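Drulon replacement fingertip kit, reviewed on a two-arm bench cell
Review by Alun Landeg
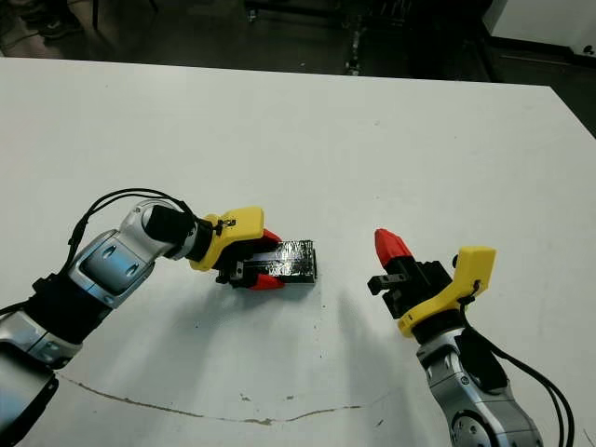

We bought the Drulon kit in September to replace worn fingertips on the cell Nerys Meredith and I look after. It is a small cell: two arms facing each other over a white table, one gripper each, and a handover of one part from left to right in the middle. Most of the upkeep is in the last few centimetres of each arm, so fingertips get more of our attention than joints or controllers do.

The kit holds 4 red tips, screws, a driver, a sheet of shims and a plastic setting gauge. We paid 270 pounds. The Bellis set we used before cost less but came without shims, and Nerys cut her own from feeler stock.

Fitting

Isolate the arm and bleed any stored pressure or charge before touching the jaws. Take off the old tips and clean the seats with a dry cloth. A trace of old threadlocker left on the seat will tilt the new tip enough to matter at handover. The gauge goes between the jaws, the screws are nipped up, and the gripper is closed on the gauge at low force before final tightening. The first gripper took us forty minutes, the second fifteen.

The instructions are four pages and mostly clear. The torque table is printed too small, and the drawing on page three shows the shim on the wrong side of the tip. Follow the text.

Setting up afterwards

New tips move the grip point, so the tool offset has to be taught again on both arms. We jog each gripper to a fixed pin, store the point, then run the handover at a tenth of full speed with the receiving jaws open. Check clearance to the table at the same time. Check the cables too, at full wrist rotation in both directions – ours had crept in their clips and needed more slack.

Wear

The old Bellis tips were glazed at 2,000 cycles and dropping parts soon after. The Drulon tips have done 2,360 and show light polishing on the lower edge only. Grip on smooth tape is good. On bare matt plastic I could not tell the two makes apart.

Faults

The driver is soft and rounded off on the sixth screw. Use your own. Single tips are not sold, so one damaged tip means another full kit. Venent, who supplied ours, had no date for a change to that.

Verdict

Worth the price if you run handovers and need the tips to sit square. For plain pick and place, the Bellis set will do the job. We have ordered a second Drulon kit as a spare.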